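## 4. Reporting and removal in practice

This section deals with what happens after a user asks for an image to be removed because it shows them, or their home, without permission.

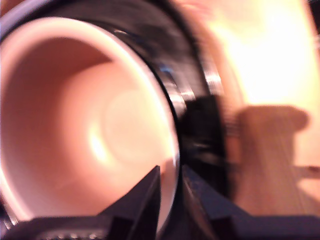 *Figure 3. Inside of a mug with a pale rim and a black outer band; motion blur.*

### 4.1 The two platforms

We studied two services of medium size. Skorkard is a site where members of amateur sports clubs post results together with photographs and short videos. Andgate is a forum for people who repair and resell household goods, and many of its posts are illustrated. Both services changed their rules on personal media in the same February, and both now say that a person who appears in a file may ask for its removal even when the file is not insulting or indecent.

The wording of the rules differs. Skorkard speaks of "any identifiable person who did not agree". Andgate speaks of "private persons and private rooms", and this second part has caused most of the disagreement between its moderators. A kitchen or a hallway can be private and still tell a stranger nothing. On the other hand, an envelope on a shelf may give away a full address. The rule treats both cases in the same manner.

### 4.2 Collection of the requests

With the consent of both companies we received 400 closed requests, from which names and account numbers had been deleted. We removed duplicates and requests that concerned only copyright. We also removed requests written in languages that none of us reads, which is a limitation, because these users may have more difficulty with the form than others.

Each remaining request was read by two coders, Elikem Mahama and the first author. They noted who made the request, which ground was chosen from the menu, what the free text said, and what the moderator decided. Where the coders did not agree, Kjell Eide read the request and his reading was final. We had no access to the private messages between moderators, so the reasons for a decision are known to us only when the moderator wrote them in the closing note.

The closing notes are short. Many consist of one word. For Andgate we could compare them with the moderator handbook, in the version of 3rd August, but Skorkard has no such handbook and its moderators learn from each other.

### 4.3 Who asks, and for whom

In 121 requests the person who filled in the form was not the person in the file. Mostly these were parents, and after them coaches and neighbors. Neither form has a field for this situation. The users explained it in the free text, sometimes at length, and often the moderator replied with a standard message asking the person shown to write personally. When the person shown was a small child, this reply made no sense, and several parents said so.

One exchange may serve to show the problem. A mother wrote to Skorkard about a video from a swimming meet in which her son was called by his full name. She chose "other" from the menu. The moderator asked her to choose a ground. She chose "harassment", which was not her complaint, and the request was then refused for the reason that no harassment was found. She wrote a third time – now with the word "privacy" in the first line – and the video was removed the same evening.

We don't believe that the moderators acted in bad faith. They followed the menu, and the menu was made for an older rule.

### 4.4 The question of context

Both services allow a file to stay online when it has "public interest". The term is borrowed from the larger platforms, where it protects reporting on protests or on persons in office. On a site for club sports it is not clear what it should protect. In 27 cases a Skorkard moderator refused removal on this ground, and in most of them the file showed a prize being given. One closing note says only "public event, public interest". We think these are two different matters. That an event was open to visitors does not mean that the public has an interest in the face of each visitor.

Andgate used the exception seldom. Its moderators preferred to ask the poster to crop the file or to replace it, and posters usually did so without protest. This practice is not written in the rules. It came from one of the older groups on the forum, Mosquera, where sellers had for years an informal custom of showing the item and as little as possible of the room behind it.

### 4.5 Tools

Skorkard uses a commercial tool called Dorine to sort incoming requests before a moderator sees them. The tool gives every request a score from 0 to 100, and the requests with low scores wait longer. We were not permitted to study how the score is made. From the data we can say that short texts received low scores, also when the complaint was serious, and that requests which named a rule by its number received high ones. A user who knows the rules well is therefore served first. Andgate has no sorting tool and reads requests in order of arrival.

Section 5 turns to the appeals, where the position of the poster is considered as well.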